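Kallthorpe sets lead and cadmium limits for glazed drinkware

2019-01-03

Ceramic mugs, cups and bowls sold in Kallthorpe will have to meet new limits on lead and cadmium release from April, under a rule published by the city's product safety office. The rule applies to glazed and enameled items intended to hold food or drink, whether made locally or brought in for sale.

The limits cover the inside surface of a vessel and, for the first time, the outer band next to the rim. Until now the city tested only the inside. Items already in private use are not affected, and there is no requirement for households to hand in or test what they own.

The office said the change follows a review of its testing records, which showed that most failures in recent years involved decoration applied over the glaze near the drinking edge. Colored glazes on the inside of a mug accounted for a smaller share. The review did not find a link between any single color and failure, although reds, oranges and yellows were tested more often because cadmium compounds have traditionally been used to produce them.

Glaze is a thin layer of glass fused to clay in a kiln. Lead was long used to lower the melting temperature and give a smooth, bright finish. When a glaze is correctly mixed and fully fired, very little metal can leave it. When the kiln is too cool, or the firing too short, the glass does not form completely and acidic drinks such as coffee, fruit juice and some teas can draw metal out of the surface. Damage from long use can have a similar effect on a poorly made piece.

Decoration is a separate matter. Printed lettering and patterns are often applied as transfers after the main firing and fixed in a second, cooler one. If the transfer sits on top of the glaze, there is no glass layer between it and the mouth or hand. Transfers placed under the glaze are better protected.

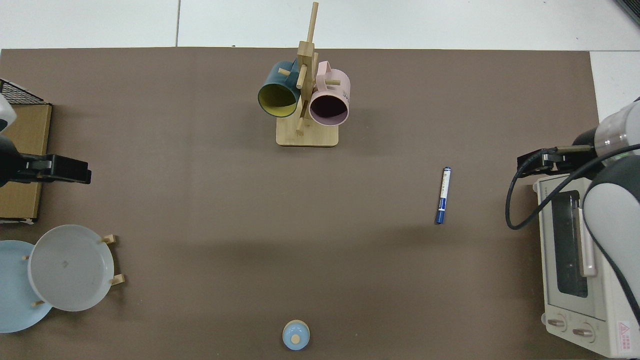 Mugs with contrasting interiors. The rule covers the inside surface and the rim band.

Under the rule, the rim band is defined as the outer 20 millimeters measured down from the drinking edge. Decoration below that line is exempt from the release test but must still be declared on the supplier's form. Handles are exempt unless they join the body inside the band.

Testing will be carried out by the Piltton laboratory, which already handles the city's work on cookware and children's tableware. The method is unchanged for interiors. Each vessel is washed, rinsed, dried and filled with dilute acetic acid, then left covered at room temperature for a full day in the dark. The liquid is drawn off and analyzed for both metals. For the rim test, the vessel is turned over and stood in a measured depth of the same acid, so that only the band is in contact with the liquid.

A batch will be judged on samples taken from the same firing. Suppliers must submit 8 vessels of each design. If one fails, the supplier may submit a second set from the same batch. If any vessel in the second set fails, the whole batch has to be withdrawn from sale, and the design cannot be offered again until a new batch has passed.

Designs that differ only in color will be treated as separate designs where the color is inside the vessel or within the rim band. This was the most disputed point during the comment period. Several small potteries argued that a single glaze base with different stains should need only one test. The office rejected the argument on the grounds that stains differ in composition and can change the way a glaze melts. It did agree that two designs sharing the same interior color from the same glaze lot may rely on one interior result, provided that each passes its own rim test.

Small producers will have a simpler route. A pottery that sells fewer than 1,000 pieces a year may use a supplier's certificate for a commercial glaze in place of the interior test, if it keeps a kiln log for every firing. The log must record the peak temperature, the time held at that temperature and the glaze lot. The rim test still applies to any piece with decoration in the band. The office expects most studio potters to leave the band plain and avoid the test altogether.

The Ogbonna pottery, the largest maker of drinkware in the district, said it had moved to lead-free glazes before the rule was drafted and expected no change to its main range. It said it would stop selling one line of cups with a painted rim - a gold and orange pattern - when present stock runs out. The company asked for more detail on the treatment of seconds, which are sold at lower prices because of small faults in the glaze. The office confirmed that seconds are covered in full, and that pinholes or crawling on the inside surface will count as grounds for rejection without a test.

Stallholders at the Pandside market raised a different problem. Much of the drinkware sold there is secondhand and comes without papers, and it is not practical to test single items. The rule deals with this through labeling. Secondhand pieces may be sold without a test if they carry a notice stating that the glaze has not been checked and that the item is offered for display only. The notice must be fixed to the piece itself and must be readable without lifting it. A sign on the stall will not be enough.

Imported goods will be checked at the point of first sale. Importers that hold a test report from another authority may submit it in place of a new interior test, if the method and the limits are at least as strict. Reports that do not mention the rim will be accepted only for undecorated ware. Plain stoneware and porcelain with a clear glaze will be sampled less often than other types.

Inspectors will use handheld X-ray instruments for screening in shops. These detect lead and cadmium in a surface within seconds and leave no mark, but they measure the amount present and say nothing about how much would be released. A positive reading will therefore not lead to a penalty. It will allow the inspector to take samples for the laboratory, and the seller may be asked to hold the remaining stock until a result is issued.

The office gave general advice for buyers. Pieces with a chalky or powdery interior, or decoration that can be felt as a raised layer at the rim, are better kept for uses other than food and drink. Older pieces of unknown origin should not be used to store acidic liquids. The office does not recommend home swab kits, which can miss cadmium and give unreliable results on sound glazes.

Application forms and the full text of the method will be available from the product safety office before the rule takes effect. Batches fired before April may be sold under the old limits until existing stock is cleared, provided that the firing date can be shown.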